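3.2 Erhebung der Demonstrationen

Die Demonstrationen wurden per Teleoperation an einer zweiarmigen Station aufgezeichnet. Beide Arme tragen Zweifingergreifer, deren Öffnungsweite zusammen mit den Gelenkwinkeln gespeichert wird. Aufgabe der Serie »Malosen« ist das Abräumen eines Tisches mit Lebensmitteln, Schalen und Verpackungen. Vor jedem Durchgang legte die bedienende Person die Gegenstände neu aus, die Tischmatte blieb liegen. Eine Episode dauerte im Mittel 70 Sekunden.

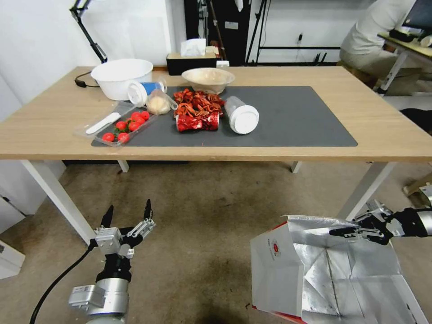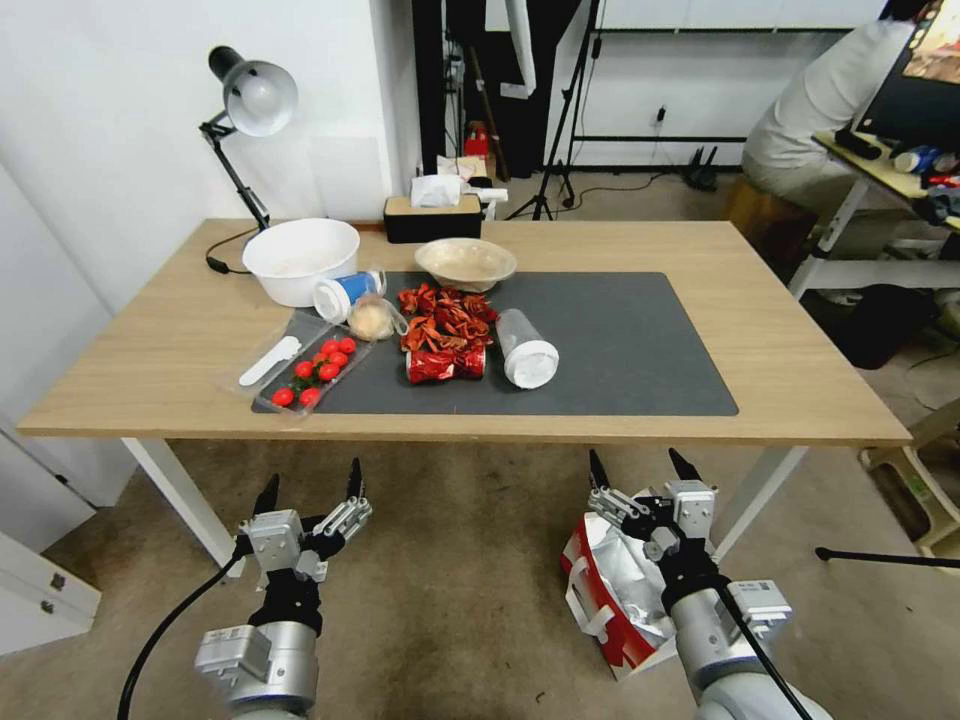
Abbildung 2: Arbeitsplatz aus der Kopfperspektive. Oben hält der rechte Greifer eine innen silbrige Papiertüte am Rand, unten sind beide Greifer geöffnet.

Verformbare Objekte bereiteten die meisten Schwierigkeiten. Tüten mit beschichteter Innenseite ändern bei jedem Kontakt ihre Form, und Reflexionen stören die Tiefenschätzung. Wir verwenden deshalb für diese Klasse nur Farbbilder. Insgesamt liegen für die Serie etwa 100 Episoden vor, eingespielt von B. Abreu und D. Engelbrecht. Abgebrochene Versuche wurden nicht gelöscht, sondern mit einer eigenen Kennung versehen und vom Training der Basisstrategie ausgeschlossen. Auf ihre Verwendung als Negativbeispiele gehen wir in Abschnitt 5 ein.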